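Skirari Student Robotics - Support Tracker
Ticket #417
Project: Deren (bathroom counter tidy-up, student capstone)
Component: right arm / grasping
Priority: Medium
Status: Resolved, one follow-up open
Opened by: Deren student team
Assigned to: lab support

Summary
Right gripper closes too early on toothpaste tubes lying on a stone counter. Works on our table at school, fails on the vanity.

Original report

Our capstone task is to pick up small bathroom items from a counter and put them in a bin. On the lab table the pick step was working well enough that we moved to a real bathroom. With the same code and the same settings, the arm now goes to the tube, stops short, and closes on nothing. It then reports a successful grasp and carries on to the place step with an empty gripper.

We ran 11 attempts on the white tube with the blue cap and got no real grasps. Every one was logged as a success.

The approach we use is from the low end of the tube, fingers open, palm facing the backsplash.
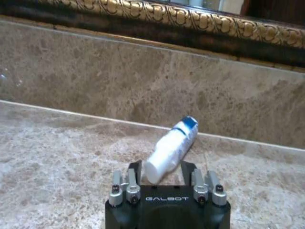
Wrist camera, right arm, before the close command. Tube with blue cap.

What we have checked so far:
- Arm calibration was redone in the morning. No change.
- Finger opening is at the full setting.
- Battery was at 80 percent at the start, so we don't think it is a power problem.
- Restarted the perception node twice. The second restart took several minutes and we are not sure why.

Software is the Trandovska grasp package, same build as on the lab table. We have not edited anything in it apart from the object list.

Support, first reply

Thanks for the details. Two separate things are going on, so please treat them separately.

The false success comes from how the package decides it is holding something. By default it only checks that the close command finished. It does not look at finger position unless you turn that on. In your config, set the grasp check to "width" and give it a minimum width. For a toothpaste tube start at 11 mm. If the fingers close further than that, the grasp will be marked as failed and the arm will retry.

Stopping short is more likely a depth problem. Can you tell us:
1. What is on the wall behind the counter?
2. Is the stone polished?
3. Are you planning from the head camera, the wrist camera, or both?

Please also attach the log from one failed run, from the start of the approach to the end of the place step. The full day's log is too big for the tracker.

Team reply

Log attached. Answers:

1. A large mirror with a gold-trimmed frame. It starts right above the backsplash and takes up most of the wall.
2. Yes, it has some shine to it. The floor tiles do too.
3. Both. The head camera gives the first position and the wrist camera corrects it during the approach.

We set the grasp check to width as you said. The false successes are gone. The arm now fails, retries, fails again and gives up, so at least the log matches what we are seeing.

We also saved the wrist view with the arm pulled back, so the mirror is in it. 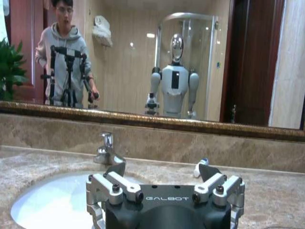 One more thing from the log. The first position from the head camera looks fine, and then the wrist correction shifts the target every time. The shift is always upward and away from the robot. We had assumed the correction could only make things better, so we never tested with it off. One of us thinks it did the same thing at school once, near a window, but we didn't keep that log.

Support, second reply

The log helps. The wrist correction fits a flat surface to the depth points and then looks for objects sitting on it. When a mirror is in view, the depth camera gives points that seem to lie behind the wall. There are enough of them in your run to pull the fitted surface up at the back. The tube then ends up partly under the surface, the package throws away that part, and the grasp target moves.

Please try these in order, and run a few attempts after each one before changing anything else:

Step 1. Turn the wrist correction off and use the head camera only. This is just a test. You will lose some accuracy.

Step 2. Turn it back on and add a crop box. Set the back face of the box at the backsplash and the top face a hand's width above the counter. Anything outside the box is ignored. The box has to be defined in the robot base frame. If you define it in the wrist frame it will move with the arm.

Step 3. If the surface still tilts, lower the maximum depth range on the wrist camera.

Keep people out of the planned workspace while you do this, and have a hand on the stop control. With the correction off the arm may come down lower than you are used to.

Team reply

Step 1: arm reached the tube. It got a hold on some attempts and pushed the tube sideways on others. So the head position is good but not good enough alone.

Step 2: we put the box in the wrist frame by mistake, even after reading your note. The target jumped all over the place. Moved it to the base frame and it settled down. The arm now goes where it should and the surface looks flat in the viewer.

Step 3: not needed.

With the box in place we went on to the mixed counter, with tubes in different directions and the sink close by.

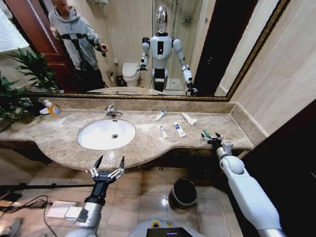

Head camera, mixed counter layout. Right gripper holding the green-handled item.

The remaining problem is with tubes whose caps point toward the robot. The package picks the cap as the best grasp point and the fingers slide off it. It is not every time, and it seems worse with the slim tube. We would like to grab the body instead.

Support, third reply

Good, glad the box worked. For the caps, there is a setting called end margin in the object list. It keeps the grasp point away from both ends of a long object. It is off by default. Set it to a quarter of the object length and see if the slim tube still leaves enough room for the fingers. If it does not, give the slim tube its own entry with a smaller margin.

We have split this into a follow-up so this ticket can be closed. The Sqalli team has asked for the same setting to be on by default, and their request is linked there.

Resolution notes
- Cause: mirror points in wrist depth data tilted the fitted surface and moved the grasp target.
- Fix: crop box in robot base frame, back face at the backsplash.
- Second fix: grasp check changed from command finished to width, minimum 11 mm.
- Docs: add a warning about mirrors to the Trandovska setup page - assigned to lab support, due in June.
- Open: end margin for capped tubes, tracked in follow-up.

Team comment after closing

End margin is set and the wide tubes are fine. The slim one has its own entry now and we are still adjusting it. We will post the final value in the follow-up.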